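About Us
Home > About > Our Story

Trundbridge Table School – serving, setting and plating for people who never got taught it.

We started in a back kitchen on Prullow Street with 3 plates and a borrowed tablecloth. Short courses, small groups. Still the same idea now, just more plates.

What we do

Setting a table. Clearing one. Getting food onto a plate so it looks like somebody cared. Fruit course, bread course, Sunday lunch for a crowd. Most people come for one evening and book again, which is nice. Max 13 to a class, under 16s with an adult please.

We dont do cake decorating. People ask. Try the college.

Where

Two rooms at Skanadham House, up the ramp and left. The Messina room is the big one, named for the old cafe that was there before us. Parking behind, free after 5. The July classes move downstairs when it gets hot up there.

How we teach

Plain plates, plain tables, one thing at a time. First class is one piece of fruit and one plate, thats it. Where does it sit, which side faces the guest, how do you put it down without a clunk. Sounds like nothing. Takes most of the first hour. After that we add a knife, a napkin, a second fruit, and by week four you are laying a full table and talking while you do it.

Colored plates for practice – easier to see where things land on a white table. You'll get to know the pink one.

Bring an apron if you have one. Closed shoes. Fruit is included in the price and you can take yours home or eat it, up to you.

Our plates

Bought secondhand mostly, and we've been given alot. If you have plain ones with a rim, no pattern, we will gladly take them. Drop off at the front desk, box marked PLATES.

New term starts 28th September. Places go quick so email early.

One plate, one fruit

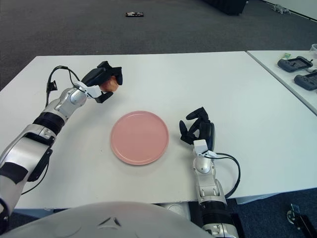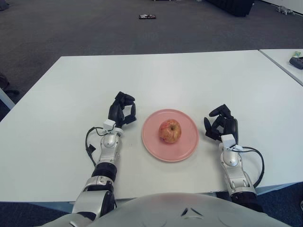 Do I need to have done any serving work before?

None at all. The first course is for complete beginners, and if you have worked in a restaurant just tell us when you book and we'll start you on the second one.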